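July 11, 2022
Bedroom set, second pass on the grasp ranking

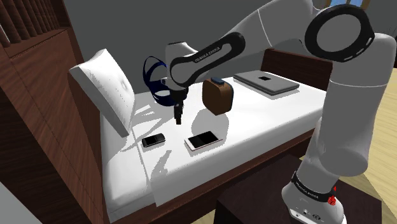
Reran the Jernen ranker overnight on the bedroom layouts, 1,000 rollouts per condition, same seeds for both. The only change is the approach penalty. In April we scored each candidate grasp on its own geometry and let the planner sort out the neighbors. Now the penalty looks at clearance along the whole descent, fingers and wrist housing both.

Results by object type are uneven. Bags improved most, mainly the ones with a strap standing up, where the old version kept planning straight through the loop. Phones are flat and thin and did not move at all. I suspect the fingertip collision mesh – it is padded by 2 mm and a phone lying on a mattress leaves no room for that. Closed laptops got slightly worse. The ranker now prefers the far edge and the arm runs out of reach from the nightstand mount.

Odair Batista wants the mount height randomized before we send anything to Braltville. Fine, but that means regenerating the reachability maps, 6 hours on the Flunach node if it is free.

Also found that the mattress is still a rigid body in the config. Karppinen's soft contact patch was merged and never switched on. All the phone numbers are suspect until that is fixed.

To do: unpad the fingertips, turn on the patch, rerun phones only with 6 seeds. Leave the bag results alone for now.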